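Planning and perception, session 7
Notes: Hanna Tymoshchuk

The Rokano planner reports "success" when its own script finishes. Treat that as a claim – the log can't tell you where the fruit ended up. Before you believe a score, ask who checked it and how.

Clear bins are a fair test of any depth method. 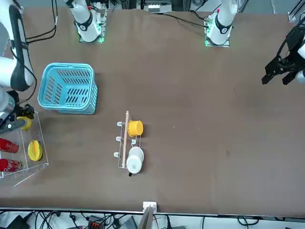
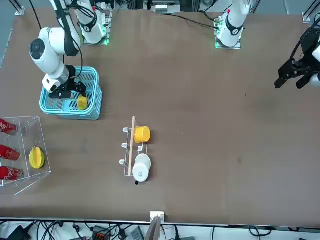 For next time, read all 12 pages of the Katarel report and write down 2 results you doubt.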